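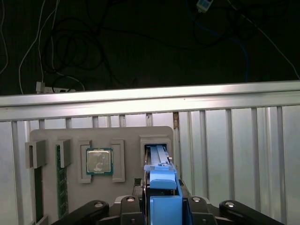 White power strip above the aluminum rail, black cables behind

Power strip trips when two desktops start together
posted by Hanyu Hou, September 29, 2022

I have a Zusidus power strip on a 15 A circuit. One desktop runs fine. When both are switched on at the strip, the breaker in the strip opens. A plug-in meter shows 200 W per machine at idle, so the steady load is well under the limit. Is the strip faulty, or is this inrush?

Ilona Fülöp
Most likely inrush. Input capacitors in a power supply draw a short, high current when they are empty. Two supplies energized by the same switch add up. Leave the strip on and start the machines one at a time from their own buttons. If it still trips, test the strip with a plain resistive load below its rating. A strip that opens under that load should be replaced. 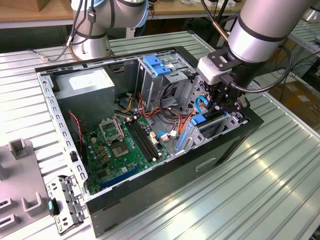 Can I plug a second strip into the first to split the load?
Connecting strips in series does not split anything, as the first one still carries the full current. Use a separate wall outlet, preferably on another circuit.

fang_casa
had the same thing with a Grevby strip, bought a new one and it went away. never measured anything

Hanyu Hou
Staggered start works. 2 machines running, no trips so far. I will test the strip with a heater anyway.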